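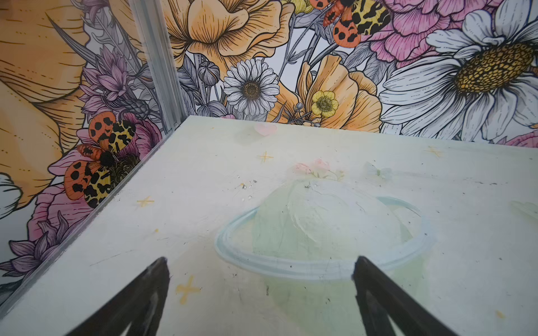
I am seeking guidance on the preparation of a T-shirt design for submission to Zono, under the shop's open call for artwork on the theme of Sekusico. The design shows the freighter from the second game above a ringed moon, with the title lettering on a curve underneath. For the background I would like a worn surface, comparable to the pale board here with its dark specks, faint gray streaks and smudges, so that the shirt resembles an old arcade cabinet panel. The submission rules allow a maximum of five ink colors on a dark shirt and state that "fine texture may be simplified at the discretion of the print department." My previous entry was accepted after receiving 1,207 votes, but the printed shirt arrived with nearly all of its texture removed. I would prefer to make the changes myself this time.

My questions are as follows. First, how should a light, speckled background be prepared so that it survives screen printing? Second, does the background color count toward the limit if it is printed over a white base layer? Third, is it permissible to use the name Sekusico in the lettering, given that the call for artwork mentions it by name?

The artwork was drawn at full print size, and each color is on its own layer.

Asked by Tahmineh Tabrizi
June 13, 2020

3 answers

Answer 1, marked as accepted by the person asking

The questions will be addressed in the order in which they were asked.

Texture. Small marks are lost in screen printing when they are smaller than the openings of the mesh can hold. Gray streaks with soft edges present a separate difficulty: they must be converted into halftone dots, and a print department working under a color limit will frequently remove them altogether. It is recommended that the specks be drawn as solid shapes with hard edges, on one layer, in a color that already appears elsewhere in the design. The dark specks need no ink at all. They may be cut out of the pale layer so that the fabric shows through, provided that the shirt is dark and the white base layer is cut in the same places. Persons who overlook the second step receive a shirt with white specks.

For the gray streaks, choose one of the following:
Omit them.
Redraw them as broken lines with hard edges.
Supply the halftone already converted, at the dot size given in the shop's template, and state this in the notes field.

Print the design on paper at actual size before submission and view it from across a room. Any speck that cannot be seen at that distance may be removed without loss. A large solid area of pale ink will also feel heavy when the shirt is worn, and the cutouts help to a small extent with this.

Base layer. Most shops do not count the white base as a color unless the white is also visible in the finished design. If the letters or the stars are pure white, it should be counted. The template supplied by Zono has a separate layer labeled for the base, and anything placed on that layer is treated as part of it. Do not merge it with the others.

Name. The mention of Sekusico in the call for artwork is not in itself a permission to use the name or the logo. Contributors should read the section of the submission terms headed Rights. Where a shop holds a license, that section will say so and will list what may be used. Where nothing is listed, the title lettering should be replaced with original wording.
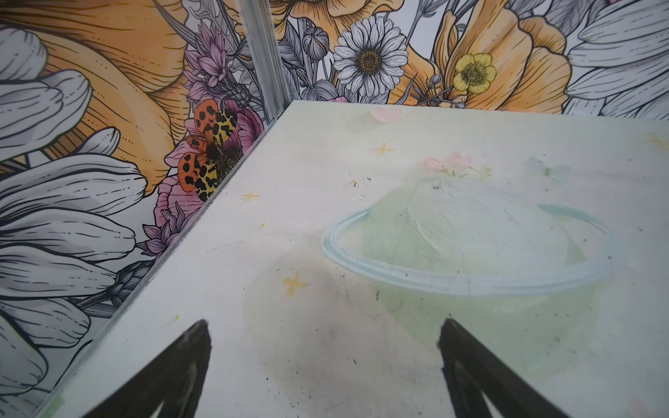 Pale green planet on the tabletop, with the floral mural behind.

With regard to the moon, large round shapes in a single flat color tend to print reliably. A few deliberate marks on such a shape will be kept by most print departments, as they can be seen to be part of the drawing.

Answer 2

I concur with the accepted answer on texture. My own entry in the December call received 1,006 votes and was printed on charcoal, and the cutouts came through well. The shop charged 20 dollars for a sample shirt, which I consider worth the expense if time allows. Please note that the sample was made by the Sturstead print room and that the final run may be made elsewhere. The pale ink on my sample was slightly warmer than on the shirts that were later sold.

I am unable to comment on the question of rights.

Answer 3

Use a vintage filter. The shop will correct the remainder.

Comment on Answer 3, from Hứa
This advice should be disregarded. A filter applied over the whole file merges the layers and produces colors beyond the permitted number. Files in that condition are returned to the contributor without review.

Comment on Answer 1, from Tahmineh Tabrizi
Thank you. I had left the base layer uncut on the previous file, which may account for part of the trouble. The lettering has been changed to the name of the ship pending a reading of the terms. May the notes field be edited after the file has been uploaded?

Comment on Answer 1, from Hứa
It may be edited until voting opens.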